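Litter pickup at robot club: what works for us

We've been at this since March and I love it more every week! The twelve students in the Stenmont club practice on ordinary household trash, and most of what they've learned has little to do with code.

Start with the bin. Fold the bag well over the rim and press it flat all the way round, so the opening stays wide. A black bag in a black bin is hard for the cameras to judge, so we put a strip of pale tape on the edge when a new student is driving.

Keep cables against the wall, and sweep first (grit in a finger joint is no fun). Three pieces of litter at a time is plenty.

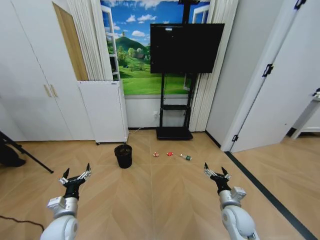
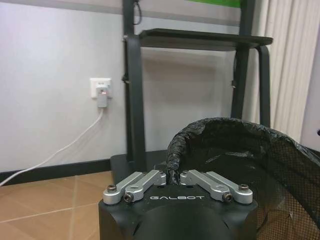 Szu-yu Su wrote in to say that crumpled wrappers are far easier to grab than flat ones, and that her group at Zurkstead gives each a quick scrunch before the run. Bottles she would leave until last, with the cap on, because they roll the moment a fingertip touches them.

Good call on the caps, we're stealing that! For bottles we come in from above, fingers wide, and close slowly. Lift, stop, count to six, then move over the bin. It feels like forever when you're 11 years old, but the drops have gone way down.

Wipe the fingertips with a dry cloth before you pack up. Spare bags are on the shelf by the sink.

Sze-wing Lai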